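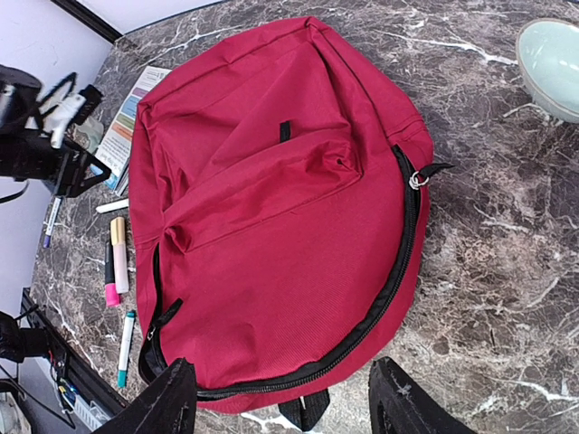
Slide 1. Wrist camera, red backpack between the two fingers, black strap in the gap.

Leave this slide on while people come in. Start with a greeting, thank Anouk Jacobs for the invitation, and say my name slowly. Say that questions are welcome in the middle, except during the slide with the table, where I lose my place easily.

**Opening (do not read, only remember the order)**

- We compared two sets of fingers for the same two arms: the Dizon fingers, and the Bikix fingers which we had before.
- The task is soft objects. Bags, cloth, straps, zippers.
- The arms, the cameras and the controller did not change during the test. Only the fingers.

Go back to the picture and point at the black strap at the bottom. Ask the room: where would you grasp this bag? Wait for two or three answers. Most people say the strap, and some will say the short loop near the top. Both are good answers for a human hand. For us the loop is difficult, because when the wrist comes down above it, the fingers are hiding the thing we want to see.

Then the zipper. The black tape against the red fabric is very clear for the camera, I like this contrast. The pull on the right side has a small metal ring and lies out on the marble. Mention that the marble was a discussion in our team. White veins can look like an edge or like a cord, and Zakhar Panasiuk wanted a plain gray mat instead. We kept the marble, and I will come back to this at the end if there is time.

**What we measured**

Slide with the table. Speak slowly here!

- 342 grasps in total, of these 138 with the Dizon fingers. The rest is Bikix. The numbers are not equal and somebody will ask. Answer: we started with Bikix as baseline and did not plan the comparison well in the first days. It is a weakness of the study and I prefer to say it before the question comes.
- Both sets were limited to an opening of 60 mm in software.
- A grasp counts as good if the fabric is lifted and stays in the fingers until the arm reaches the hold position. Dropping it later during a fold is a different column.
- Changing the fingers takes roughly 9 minutes, with the calibration of the wrist camera included. Without calibration it is much faster, but then please do not trust the result.

Explain the difference between the fingers in simple words. The Bikix finger is stiffer and has a flat pad. It holds a strap very well. On thin cloth it often pushes the fabric away on the table before it closes. The Dizon finger gives a little at the tip, so it can go down to the table and take a fold from the side. On a thick seam it slips more.

Do not say "better". Svyatoslav Semeniuk corrected me on this in the rehearsal, and he was right. Say "better for cloth" or "better for straps".

(Drink water. Next slide.)

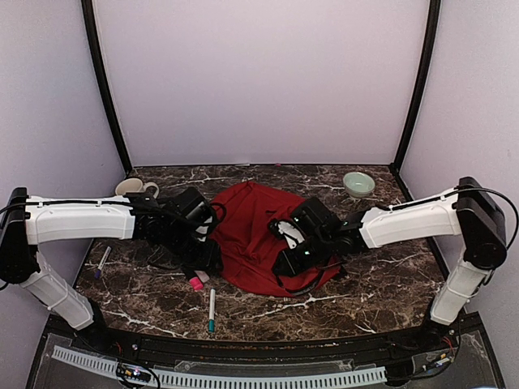 *Fidesholm, June*

Both arms over the red fabric. The view comes from the fixed camera, which we used for all the scoring. Show with the pointer: left gripper above the left part, right gripper down in the fabric on its half. The two green lights are on the right gripper.

Main message of this slide is the pressing force. When a gripper goes down into soft material, the wrist camera sees almost only the material. The fixed camera sees the arm, but not what is under the fingers. So in this moment the position from the controller is the best information we have, and it is not enough. With the stiff fingers we had to stop higher above the table. With the softer tips we could go lower, and this explains a large part of the difference on cloth — maybe more than the shape of the pad. We have not separated these two effects. Say it clearly.

Second message, the objects on the table. Cup, bowl, markers, the small bottle with the pink cap. I count a touch with one of them as a fault only if the object leaves its place. Oksana Chornovol did the scoring without knowing which fingers were mounted in the run. She worked from a reduced crop of the video, so that the finger shape was difficult to recognize. It was not perfect, some runs she could guess.

Third, cables. Point at the loops around the left wrist. A cable that pulls on the wrist changes the force in a way that depends on the pose. We fixed ours again on Wednesday and repeated the runs from before. If you compare grippers at home, please look at your cables before you look at your grippers. This is the advice I would have liked to receive one year ago.

**If somebody asks**

- *Price:* I do not have the list price, send them to Gregor Cowie.
- *Why no suction:* with woven fabric the air goes through. We tried it for one afternoon in Laluvora and have no numbers.
- *Force sensor in the fingertip:* planned. No date, do not promise.
- *Learned policy or scripted:* an operator moves both arms, and the same two operators did all runs. One of them is me, so I am not neutral.
- *The marble:* we did a short check on the gray mat. The operators felt no difference. For an automatic detector I would expect one.

**Last slide**

Finger drawings and the score sheet are in the shared folder, the link is on the slide. Read the link aloud one time.

If I am over time: skip the marble, skip suction, keep the cables.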